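学生アプリ担当の見学メモ、ボローニャの大学に行ってきた分。帰りの電車で書いてるので雑です。

朝は受付が9時からと聞いていたのに開いておらず、廊下で待つ。迎えに来てくれたのは学生支援課のViola Tedescoさん。名刺交換もそこそこに図書館棟へ。階段きつい。

午前は学生との座談会。参加は11人、学部1年から博士課程までばらばら。共通の不満は時間割。教室変更の連絡がメールでしか来ない、しかも前日の夜。「朝起きて見るのは通知だけ」と建築の子。メールは週末にまとめて読むらしい。それは間に合わないわけだ。

現行アプリのNarlowは入れてはいるが開かない、という声が多数。ログインが毎回切れる。学食のメニューだけは見る、とのこと。うちと同じすぎて笑った。

出席登録の話も出たが時間切れ。Renzo Longoさんがあとで議事録を送ってくれるそう。 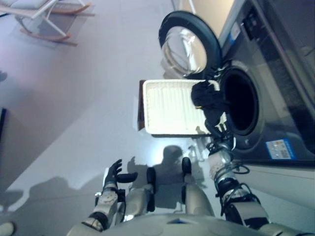
ボローニャ、1月

午後は情報基盤センター。Settimio Sartoriさんの説明がとにかく早口で、メモが半分しか取れてない。分かった範囲で。

・履修データは夜間に一括で同期。日中の変更は翌朝まで反映されない
・通知の仕組みはCleremierという内製のもの。4年目
・教室変更だけ即時で流す改修を検討中、春までにやりたいと

通知の種類を数えたら27あったそうで、学生が自分で切れるのはそのうち4つだけ。これは設計の問題だと本人も言っていた。うちの管理画面も帰ったら確認すること。たぶん人のことは言えない。

質疑で個人チューターとの面談予約について聞いた。予約は今も紙とメールの併用。先生側のカレンダーが統一されてないのが原因で、アプリ以前の話とのこと。Verena Schwaigerさん(工学部の事務)は、まず学科ひとつで試すべきという意見。賛成。

昼は学食。パスタが山盛り、食べきれず。支払いは学生証をかざすだけで、ここは素直にうらやましい。残高はNarlowで見られる。なるほど、だから学食の画面だけ使われてるのか。

持ち帰り事項:
教室変更の通知を最優先で
ログイン保持の期間を聞きそびれた、Tedescoさんにメール
座談会の人数は11人でも多いくらい。おとなしい子が最後まで話せてなかった。次は2組に分ける
謝礼は学食のチャージにすると喜ばれるらしい

資料は共有フォルダに入れまた。スライドが80枚あるので、見るなら後半の画面遷移のところだけで十分です。次の訪問先はまだ返事待ち、決まったら連絡します。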